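Eating breakfast again, one month in

2024-02-03

So I said back in July that I was going to stop skipping breakfast, and then I went right on skipping breakfast for the rest of the summer, and the fall, and pretty much all of December. Coffee, standing up, out the door. By the time I got to my desk I was already cranky and by mid-morning I was eating whatever was in the vending machine, usually the orange crackers with the fake peanut butter (which I still love, let me be clear).

What finally did it was switching to the early bus. I take the Jevport line now and it leaves at 7, and the ride is long enough that if I get on hungry I get off feeling sick. I had a couple of really miserable mornings at the start of January where I had my head against the window the whole way in. After the second one I went to the store on the way home and bought oats, eggs, yogurt, bread and a big bunch of bananas, and I've eaten something every single workday since. Not always something good! But something.

A few people asked how it was going after my New Year post, so I figured I'd write down what I've been eating, what flopped, and what I'm still trying to work out.

The banana problem

I buy bananas green. My sister buys them spotty and eats them the same day like a normal person, but I shop once a week and I need them to last. The trouble is they all sit there being green for days and then they're all ready on the same morning. I've tried splitting the bunch up, and I've tried putting a couple in a paper bag with an apple, and the bag does speed things up a little. The rest I leave out and try not to poke at.

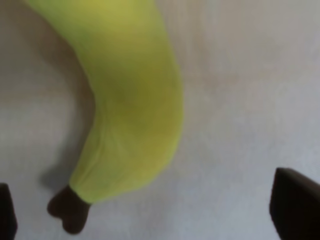
Yellow up top, still pretty green the rest of the way. I'd give it a couple more days.

I know some folks like them at that stage. My dad did, he'd eat them when they still squeaked a bit when you peeled them. I can't do it, they make my teeth feel weird. But I have found that a slightly underripe one is fine sliced into hot oatmeal, where it softens up and doesn't turn to mush the way a ripe one does. So if you're impatient like me, that's a way around it.

The too-ripe ones get peeled and frozen in chunks. I have a whole bag of them now. I keep saying I'll make bread.

Oatmeal, three tries

I grew up on the packets. Maple and brown sugar, two at a time, and I was hungry again before the school bell. This time I wanted to do it right, so I bought the steel cut kind and made it on the stove, and it took forever, and I burned the bottom, and I missed the bus. That was try number one.

Try number two was overnight oats, which everybody on the internet is so excited about. Oats, milk, spoonful of yogurt, in a jar, in the fridge. I wanted to like them. I ate them 4 mornings in a row and on the last one I just sat there looking at the jar. It's cold and it's thick and it's January, you know? Maybe I'll come back to them when it's hot out.

Try number three is what I do now: plain old rolled oats in the microwave, in a bowl that's way too big so it doesn't boil over. Pinch of salt, water first, splash of milk after. Then peanut butter stirred in while it's hot. The peanut butter is what makes it last until lunch. I tested this by accident when I ran out, and I was starving by ten.

I bought my oats from Birka for most of the month - it's the little shop past the post office with the bins along the wall - and they're cheaper by the scoop than the tub at the supermarket. They also have pumpkin seeds and those tiny dried blueberries, and I have to be careful in there or I walk out with a sack of snacks.

Eggs, and the pan I should have bought years ago

On days when I have a little more time I do eggs. I'd been using the same scratched nonstick pan since my first apartment and everything stuck to it, so I always thought I was bad at eggs. Then I got a small Rastel skillet on clearance and it's a different world! I'm not kidding, they just slide. I made fried eggs for dinner that night too, just to watch them do it.

My weekday version is two eggs scrambled soft, on toast, with hot sauce. It takes me 8 minutes including the dishes, if I don't look at my phone. If I look at my phone, all bets are off.

I also boil a batch on the weekend sometimes. They're good for the mornings when I've hit snooze too often, and I can eat one on the walk to the stop. I don't eat them on the bus. I have been on a bus with a person eating a boiled egg and I'm not going to be that person.

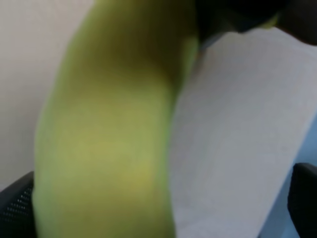 What didn't work

Smoothies. I really thought I'd be a smoothie person. But my blender sounds like a plane taking off and my walls are thin, and I felt so guilty running it at six in the morning that I wrapped a towel around it, and then I worried about the towel catching on something, so that was the end of that. I might do them on weekends. I've got all that frozen banana to use up.

Granola. No complaints about the taste, but I can't stop at one bowl. I went through a bag in almost no time and it was the expensive kind.

Those breakfast bars with the chewy middle. Fine, but it's a candy bar. I kept one in my coat pocket for emergencies and it got sat on.

Making a menu for the week. I found a nice printable one and filled it in with colored pens, and by the second day I'd already swapped things around, and by the third I'd lost it. I do much better with a few things in the house that I can put together half asleep.

What it costs

I kept my receipts in January because I was curious. Breakfast stuff came to 60 dollars for the month, and that's with the fancy granola and a jar of honey I didn't need. I didn't keep track of the vending machine before, and I'm kind of glad I don't know. I do know I'm buying a lot fewer crackers, and I've stopped getting a muffin with my second coffee except when it's been a bad morning.

Other stuff I've noticed

I go to bed earlier. I didn't plan that, but I have to get up a little sooner to eat, so I'm falling asleep on the couch by nine thirty like my grandmother used to.

I'm nicer before lunch. My coworkers haven't said so but I think it's true.

And I've been reading at the table, a few pages while the oatmeal cools. I'm working through that Snorradóttir novel about the lighthouse, the one I got for Christmas and kept using as a coaster. It's slow but I like it, and it goes well with a quiet kitchen and the heater ticking. If you've finished it please don't tell me what happens with the boat.

For February I want to try savory oatmeal, with an egg on top and maybe some soy sauce. I've seen it around and it sounds either great or terrible. I also want to find a good bread that isn't sweet, so if you have a favorite, leave it in the comments. And if anybody has a banana bread recipe that works with frozen ones (do you drain them? there's so much liquid!), I'd love to have it before I run out of room in the freezer.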